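Toiletries collection opens at Tradgate community rooms

29/01/2018

A collection point for toothpaste, soap and other everyday toiletries has opened at the community rooms in Tradgate, and organisers are asking residents to check their cupboards for anything unopened.

The scheme, called Jototance, packs bags of basic items for people moving into temporary housing in Tradgate and Tapley. It has been run from a spare bedroom until now, and the move gives it shelves, a sink and a proper table for sorting.

Carol Dunmore started Jototance in September after helping a neighbour's son settle into a hostel with very little notice.

"He had a coat and a phone charger," she said. "Food was sorted out for him the same evening, but it was two days before he could brush his teeth. It's a small thing and it makes you feel awful."

The scheme has given out 561 bags so far. Each one holds toothpaste, a toothbrush, soap, shampoo and a flannel, and there is usually room for something extra such as a drink or a packet of biscuits. Families are also offered a plastic bucket with cleaning cloths, as many of the flats come without either.

Toothpaste is the item that runs out first. Ms Dunmore said full-size tubes were best - the travel ones last a few days at most - and that any brand was welcome as long as the cap seal had not been broken.
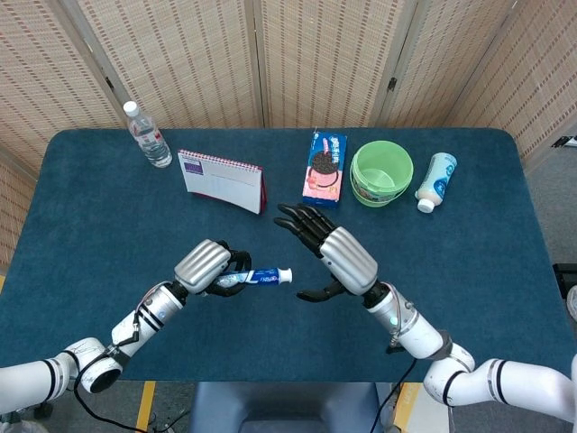

A tube of toothpaste over the table, with a desk calendar, a snack box and a green bucket along the far side. Photo: Jototance

Bags go out through 13 hostels and housing offices, which send in their requests by noon and can normally collect the next day. Nobody can ask for a bag directly at the rooms, although staff there will pass on details of the nearest office.

Lacey Horrocks manages the Orkier hostel in Tapley, which has 24 beds and has been taking bags since the autumn. She said they had changed the first evening for new arrivals.

"We used to keep a drawer of odds and ends from the chemist, and when it was empty it was empty," she said. "Now I can hand over a bag with everything in it and let people get on with having a shower. They don't have to come to the desk and ask for each thing."

She would like to see more items for men, particularly razors and shaving foam, and more hair products suitable for curly and Afro hair. Both are on the list of things wanted this month, along with sanitary towels, roll-on deodorant and children's toothbrushes.

Second-hand towels cannot be taken at present as there is nowhere to wash them. Perfume, medicines and anything in glass should also be left at home. Food is accepted only if it is sealed and has at least two months left before its date, and homemade items cannot be used.

Money is accepted too. A standard bag costs 35 pence less to put together than it did in the autumn, now that soap and flannels are bought by the box, but toothpaste still comes almost entirely from donations.

The rooms are open for drop-offs on weekday mornings from half past nine until noon. Donors should use the side entrance next to the car park and leave items in the crates inside the door. Larger amounts, from workplaces or schools for instance, should be arranged beforehand at the front desk so that space can be cleared.

A second drop-off point is planned for Tapley library, with opening times still to be agreed.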